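Gallery: The Small Kitchen on Sutherland

Posted Sep 17, 2018

Every kitchen has a version of itself that goes in the brochure and another version that gets used at a quarter to seven when the pasta is already boiling over. These pages are about the second kind. We started the gallery in July, after the Trorell table showed up three weeks late with one leg shorter than the others, and we have been adding to it whenever the counter is clear enough to bear looking at. So, not often.

The rules of the small kitchen are simple and mostly ignored. Anything that lives on the counter has to earn its spot. The toaster lost its spot in spring and has been sulking in the hall closet ever since. The bread box went to a cousin. The stand mixer stayed, on the grounds that it weighs as much as a calf and we could not agree on who would carry it.

What is left is a short stretch of surface and a long argument about it. One side believes in placemats. The other side believes placemats are tablecloths that gave up. The striped ones won by being cheap – 2 for the price of one at Rovomska, on the shelf by the register where they put the things you did not come in for.

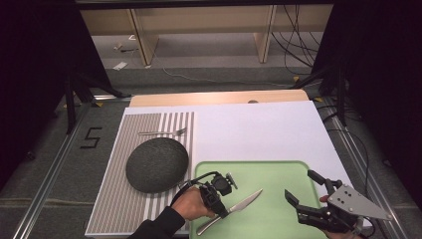 Stripes on the left, cutting board on the right. Fork, knife and speaker still waiting on dinner.

The pale green board is the best thing we bought all year, and I say that having also bought a couch. It has a raised rim, so tomato juice stays where the tomato was, at least in theory. Rounded corners too, kinder to the hip when you carry it to the sink sideways.

The speaker is a recent arrival on the placemat side. It was meant to read out recipes. In our house it is mainly asked to set timers, and then asked, in a different tone, to stop. Dark gray fabric turns out to be an excellent color for flour, if you enjoy seeing flour.

Forks remain a mystery. We own plenty and can find one. The rest are presumably at work, in lunch bags, or in the yard with whoever was last digging out a dandelion.

Knives go back in the block after dinner, handle up, and anyone who leaves one in the dishwater does the dishes for a week. That rule is 5 years old and the only one that has ever been enforced.

Next in the gallery: the Trandadix drawer organizer, which holds 300 small things and has a label for none of them.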